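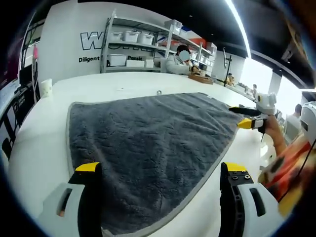

Microfiber towels last a long time if they are washed and folded the right way. Most of the trouble starts in the laundry, where cotton lint gets caught in the pile and fabric softener leaves a coating on it. Before folding, spread the towel out on a clean, hard surface. A large white table works well with a dark gray towel like this one, and the light gray binding makes the edge easy to find. Thick, looped pile tends to bunch into ridges, so take hold of a corner and pull the towel out until it lies flat.

Washing

Wash microfiber by itself in warm water. Use half the detergent you would use for cotton. Skip the softener and the bleach. Tumble dry on low or hang it up. Our towels are 400 gsm, and they dry on a rack overnight, even in July.

Folding

1. Lay the towel flat and brush off any lint with your hand.
2. Bring one short side over to meet the other. Line up the corners first, then the edges.
3. Smooth from the fold outward. Don't press hard or the pile will stay crushed.
4. Fold in half again the other way.
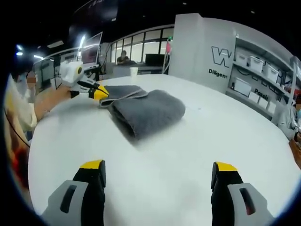
5. Check the corners. If a flap won't sit flat, open the last fold, straighten the layer under it and close it again.
6. Turn the towel so the folded edge faces the front of the shelf.

Storing

Stack no more than 8 to a pile. A lidded bin keeps dust off, which matters if you use the towels on glass or car paint. Keep the ones for floors and wheels in a separate bin with a label on it. Replace a towel when the binding comes loose or the pile feels stiff after washing.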